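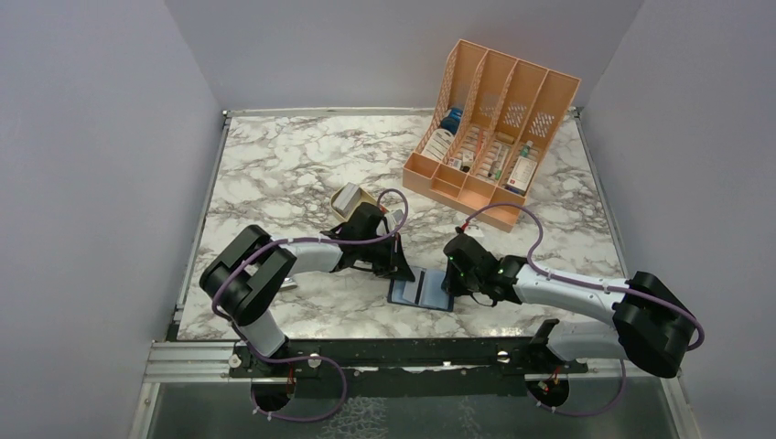 Catby cell, progress report to Pevine
11th September

Hello again, and thank you for waiting a little longer for this one! Last time I wrote (June, I think, with the unpacking still going on) I was mostly moaning about the bench. The bench is fine now. The two arms are bolted down, the side panels are up, and the cell has been earning its keep on the wallet job, so this report is mainly about looking after it.

First the money. You gave us 2,500 pounds for getting the cell into shape and keeping it there. The big spend was the bench top and the rail the arms sit on, then cables, then finger pads. I've kept every receipt in the green folder at Brostlow and I'll scan them once the scanner is talking to my laptop again.

Mounting

We had the arms too far apart to begin with. Each one could do its own side beautifully and then they'd both be at full stretch over anything that needed two hands, which for a card holder is nearly everything. Heriberto moved the bases in and we re-taught the rest positions from scratch. It took two goes. The first time I tightened the bolts in order, left to right, like a fool, and the plate pulled a hair out of true. Second time I went crosswise and a bit at a time, and it sat down nicely. I now put a spanner on all of them at the start of each week, and I've drawn a paint line across each bolt head so I can see at a glance if one has crept.

Cables

These have been the nuisance of the summer. The purple leads run along the arms and need slack at the elbow and again over the gripper, and getting that slack right is a bit of an art. If it's tight, the wrist stops short of where you asked for it and you get a fault halfway through a fold. Too loose, and the loop wanders into whatever you're trying to pick up. What works for us is to swing the arm to its furthest reach, fix the cable there, then bring it home and look at where the spare goes. I do it with the power off and somebody else moving the arm, having trapped a thumb once already.

We replaced one lead outright after it started dropping out whenever the wrist turned. The connector looked perfect and I lost a whole afternoon to it. I've ordered a spare for each arm out of what's left.

Grippers

Leather turned out to be harder on us than I'd guessed! A thin strap is a fussy thing to hold. You want the fingers closed enough that it doesn't slide, and open enough that you aren't denting somebody's nice stitching. We brought the closing force down in small steps and tried 20 closes at each setting before going any lower, and I wrote the lot up in the log. The fingers also gather dust like you wouldn't believe, so they get a dry brush before each session and a proper wipe after every 50 picks.

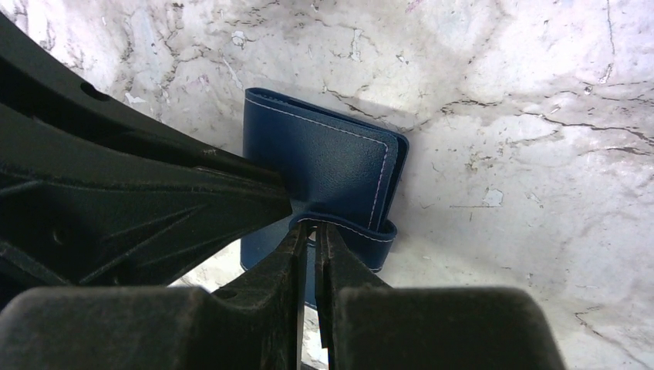

Gilberto Mamani thinks the wipe ought to come sooner than that, and he'd like us to change both fingers on a gripper together even if only one is worn. He told me a new finger facing an old one never closes square, and that we'd spend longer chasing the offset than the part is worth. I've come round to it. From now on they go on in pairs, and the half-worn ones live in a tub marked for practice only.

Cards are a different sort of trouble. They're stiff, they're slippery, and if the two fingers aren't lined up the card turns as you lift it and then won't go anywhere near a sleeve.
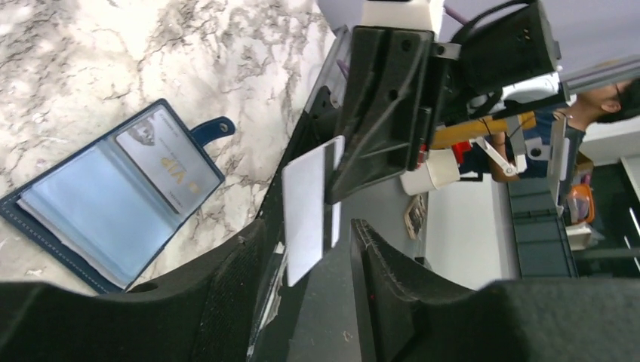
So we've added a squareness check to the morning routine. Close the gripper on a plain card, lift it clear of the table, look at it from the side and again through the wrist camera. If it leans, the finger screws come out and go back in with the card still held between the pads. Five minutes, usually. The wrist cameras get a look at the same time, as a bracket that's been nudged will have you blaming the fingers all day (ask me how I know).

I'd also like to say that the Huamán notes you passed on were a real help with the restart order. We switch on, let both arms find home one after the other, and only then load the job. Before that we were starting them together, and twice they tried to share the same bit of air. 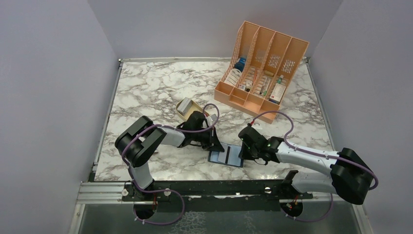

The organiser has stayed at the back right, by the way. We talked about moving it nearer the middle, and I'm still tempted, but every shift means teaching the reach again and I'd sooner leave it until the spare leads are in.

Still to do: fit those leads when they arrive, tidy the short red wires at the bases, get a second set of finger pads cut, and write the weekly checks on one sheet that can be pinned up by the cell. Heriberto Mosquera has offered to draft the sheet, and I'll send you a copy along with the receipts.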